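From: Ngaio Donnelly
To: site-waste list
Subject: Re: Crushed brick under the Presbridge access road

Vratislav Doležal wrote:

> Good news for anyone who missed the August meeting. Wilham have agreed
> to take all the brick and block from the Smits demolition, crush it on
> site and lay it as sub-base for the Presbridge access road. They reckon
> 200 lorry movements saved and nothing at all going to tip. Zomus will
> do the sorting. I think we should put this forward as the model for
> the other plots. Any objections, speak now.
>
> Vratislav

Vratislav,

I don't object to crushing brick. I've been asking for it for long enough. What I'd like is to see some working before we call it a model for anything.

Start with the 200 lorry movements. Saved against what? If the comparison is with carting every last load to landfill and bringing in fresh quarried stone, then fine, but I can't think when we last did that. The old arrangement sent most of the hard stuff to the recycling yard, and the lorries came back loaded. A lorry that tips brick and returns with aggregate is doing one round trip for two jobs. Has Wilham counted that as one movement or two? It makes a big difference to the answer and the note doesn't say.

Then "nothing at all going to tip". I walked round the Smits buildings before the fencing went up. There is plasterboard stuck to a good half of those internal walls and the plaster doesn't come off because somebody has written "sorted" on a plan. Gypsum in a sub-base is trouble, as we all know. So either the plasterboard is picked out, in which case it has to go somewhere and I would like to know where, or it isn't, and the road gets it.

The weighbridge sheet I was sent gives 3279 tonnes for the whole job. It doesn't split brick from timber from mixed, and there are no moisture figures. One number for the lot is no use to me. I can't tell from it how much will be fit to go through the crusher, and I don't believe Wilham can either.
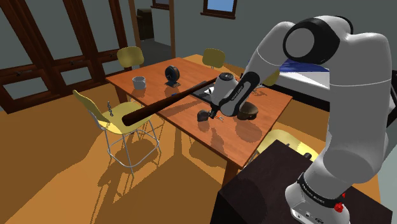

Robot arm and baseball bat over the table, computer render.

On Zomus, I've read their leaflet twice. It gives a recovery rate but no word on what was fed in to get it. Clean brick on a dry day is one thing. Wet rubble with insulation, cable and carpet in it is another. Could we have the results from a real site, with the name of somebody there I can ring? If they haven't got one yet they should say so, and we can treat Presbridge as a trial and price it like a trial.

What I would want before this goes to the other plots:

2 sets of test results on the crushed material, taken from different days, by a lab Wilham doesn't pay.

Transfer notes for everything that leaves the gate, including skips that go out under somebody else's name.

A proper answer on dust and noise. There are houses along the north side and the crusher will be nearer to them than the old yard ever was. Working hours in the draft run from 7.30 in the morning, and it is silent about Sunday.

Who puts the road right if it sinks.

I know this will sound like me being awkward again. We had 3 schemes before this one with a good headline, and I still haven't seen the final figures for any of them. If the numbers stand up I will happily second it. Please could you ask Wilham for the lorry calculation first, as I suspect they have it in a spreadsheet already, and send it to the list as it is without tidying it up.

Ngaio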